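3.2 Artificial flowers at graves and roadside memorials

Fresh flowers were the usual offering at all of the burial grounds we visited until well after the war, and the older respondents spoke of them as the only proper choice. The change to artificial ones was slow and is poorly recorded. Cemetery rule books are the best written source we have, and they mention artificial flowers only when somebody wanted them restricted. The earliest rule of this sort at Kasley allows them "in winter months only", and the wording was later struck out by hand without a date or initials.

The survey covered 432 graves in 2 burial grounds, Kasley and Tirier. The oldest legible stone, at Tirier, is dated 1742 and had nothing placed on it during any of our visits. Graves were recorded as bare, as having fresh flowers, as having artificial flowers, or as having both. Potted plants were counted as fresh. Wreaths were entered by the material of the flowers and leaves, and the backing was ignored. Where we could not tell without touching the flowers, we left the entry blank. We did not handle anything on a grave.

Fresh and artificial flowers were often found together, and this caused some trouble with the coding. Sobczak's earlier scheme treats the mixed grave as a stage on the way from one custom to the other (Sobczak, Edmund, unpublished notes). Our interviews do not bear this out. Several people had kept a mixed arrangement for many years and had no plan to change it. One woman at Tirier described the artificial flowers as "what stays" and the fresh ones as "what I bring". She replaced the first at Easter and the second whenever she came. A man whose parents are buried at Kasley put the matter more simply -- he lives a long way off, and does not like to think of the vase standing empty.

We interviewed 30 people in all. Most had bought artificial flowers at some point, and those who had not were mainly people living within walking distance of the grave. Distance was mentioned more often than cost. Only a few people raised the look of the flowers without being asked, but nearly everyone had an opinion once the subject came up. Fading was the most common complaint, followed by frayed edges and by leaves that came away from the stem. Lilies were said to look wrong at any price. Roses were thought to be the most convincing, and red was the colour most often named.

The florist Marciniak, whose shop is opposite the Kasley gate, keeps both kinds. The artificial stems stand at the back and are sold singly. Customers tend to choose by the bloom and to look at the leaves afterwards, if at all, although the shop's view is that the leaves give a flower away sooner than the petals do. Features that respondents and the shop both mentioned were the curl of the outer petals, the sepals under the bloom and the toothed edge of the leaf (Figure 4).
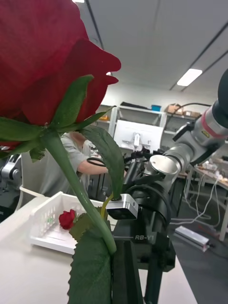 Figure 4. Artificial red rose with green stem and serrated leaves.

Roadside memorials follow a different pattern. These have no rule book, and the people who tend them are harder to reach. At the Skondico junction the flowers were tied to a post and were artificial on every visit but one. In February there were daffodils, still in their rubber band, pushed in behind the older stems. By the next visit they had gone and the older stems remained. We spoke to one person connected with this memorial, who preferred that the conversation should not be quoted.

Council staff are allowed to clear roadside flowers that block a sign or a sight line. In practice they seem to move them a short way along the verge -- two respondents had found theirs on the next post. The effect of this on the choice of material is taken up in Section 3.3.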